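Bench Tips: Taping a Grid for Two Arms
September 25, 2025
61 shares | 2 comments

Lay blue painter's tape in straight runs and press down each crossing. Replace any strip with a frayed end or a gap at a junction.
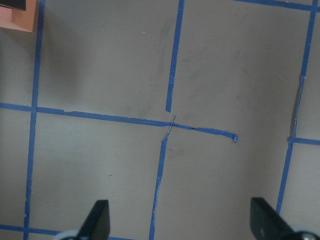
Cut with a blade; torn ends lift first. Number the cells on paper, same order for both arms.

Strap cables along each link and leave slack at the joints.

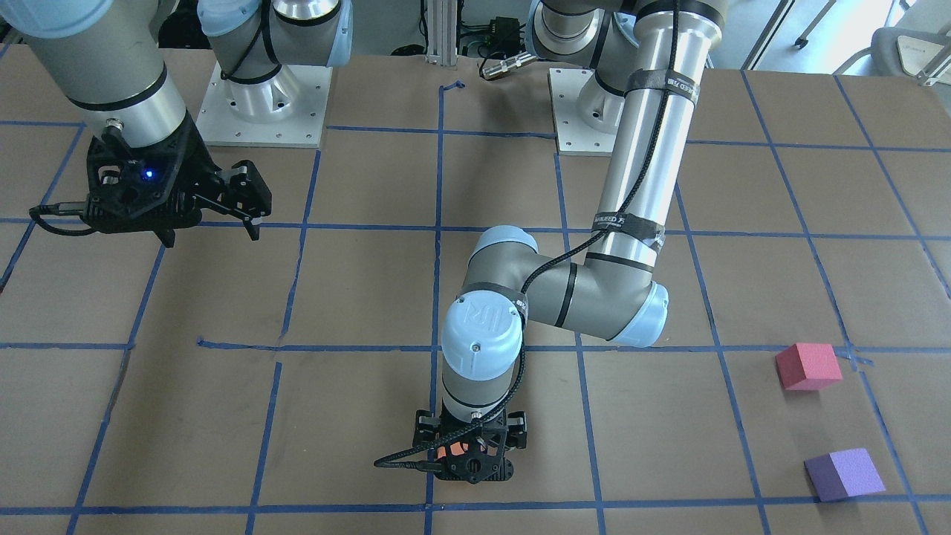
Two arms, one taped grid, foam cubes at right.

Assign one arm per cell. The second stays clear until the first has left.

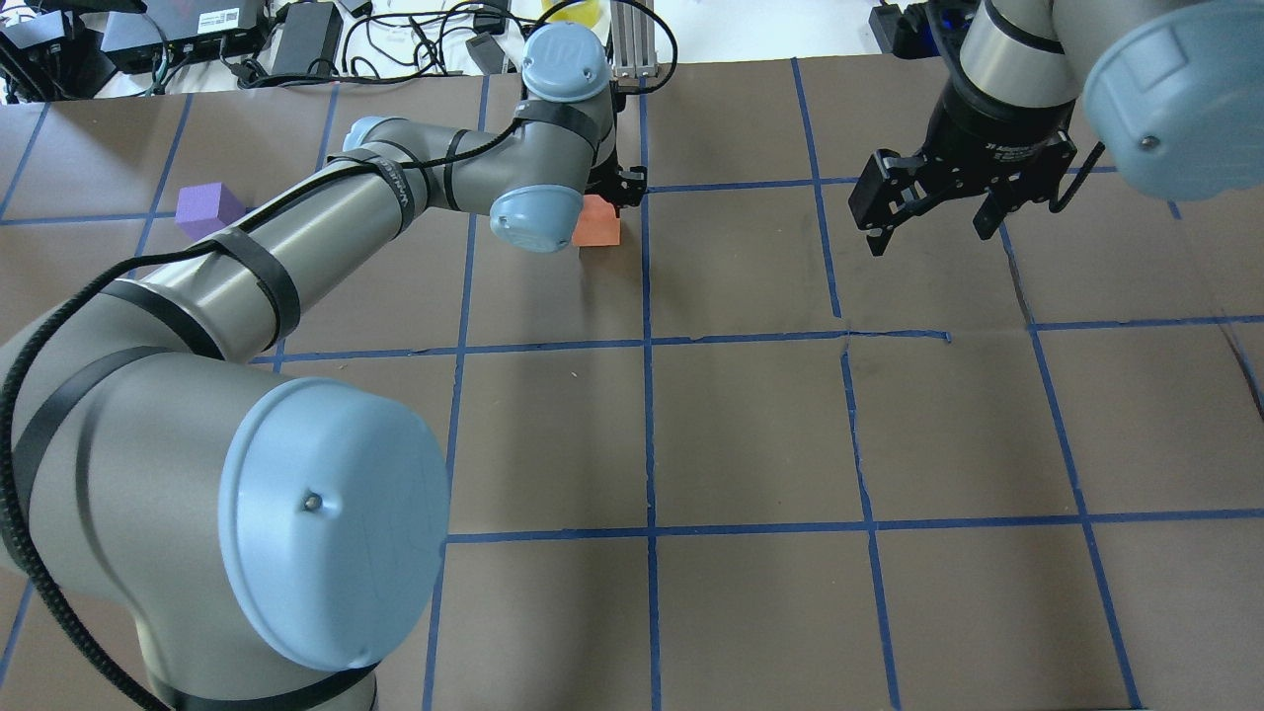

Amoah
Bench Editor, Bremholm Workshop Notes

Log every tape change.

Last updated: September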